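Progress note for the Priver small grants team
June 18, 2026

Hi all, quick update on the bowl and rack part of the Clenenell project! We've spent $800 of the grant so far, mostly on tableware (so many colors!) and slatted wood racks.

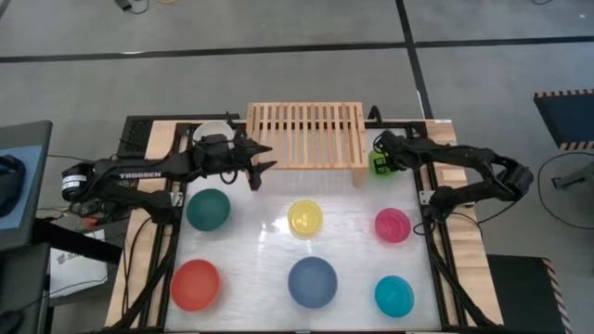

Stacking is the piece I'm happiest with. Mixed sizes slow everybody down at first, and we're still arguing over whether the big red one belongs with the rest.

I'd like 3 more racks before September, if the budget stretches.

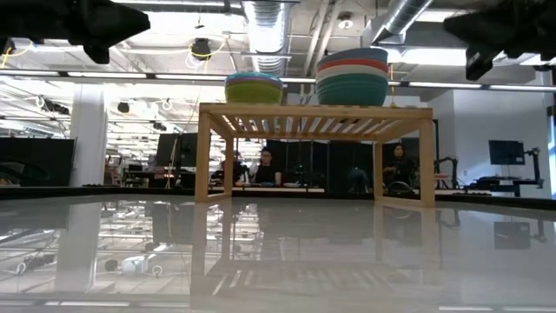 Two stacks of nested bowls on the wooden rack.

Receipts are coming separately. Thanks so much!
Subira Nyaga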